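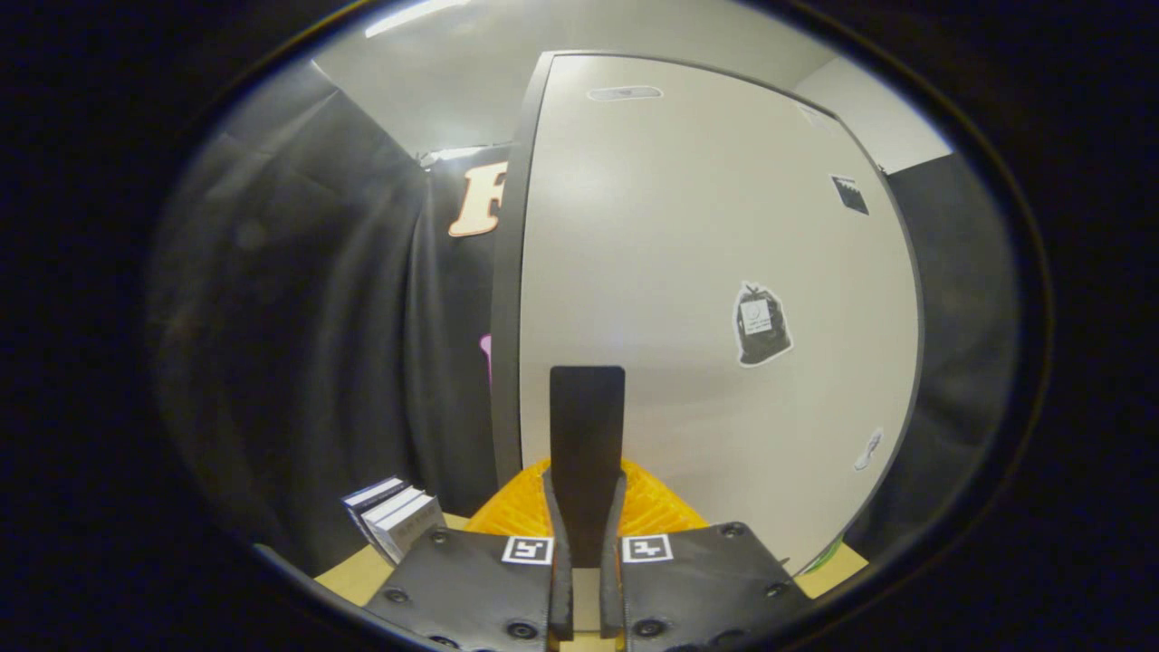
Review of the Faltari Shared Parenting Calendar

Reviewed for the Istamcombe Family Mediation Service by Kadri Rätsep and Ifor Lloyd
November 23, 2020

The Faltari calendar is an online scheduling tool for separated parents who live in different countries. It records agreed contact times, travel dates and handovers, and it keeps a log of every change either parent requests. The Service tested it with 14 families between March and the end of the summer. All of them had a written parenting agreement in place before they began.

Setup takes two sittings. Each parent must confirm an identity document, and the calendar remains locked until both have done so. In one case this delayed the start by 39 days, during which the parents continued to use e-mail.

The change log is the strongest part of the product. Entries cannot be edited after they are sent, and a full record can be exported for a lawyer or a court. Our longest export ran to 461 entries and was easy to follow. Time zones are handled correctly, including the weeks when clocks change in one country and not the other.

Travel consent is less well served. The form has space for one destination only, and a child changing planes in a third country requires a second form. Thilini Ranasinghe, who supervised the cross-border cases, advises parents to keep signed paper consent with the child's passport. The calendar is not a substitute for a court order and will not stop a parent who intends to ignore one.

Help is available by e-mail in English only. Replies took up to 3 working days, which is too slow when a handover is in dispute.

The Service recommends the calendar for parents who already cooperate on most matters. Where there is a known risk of abduction, legal advice should be taken first.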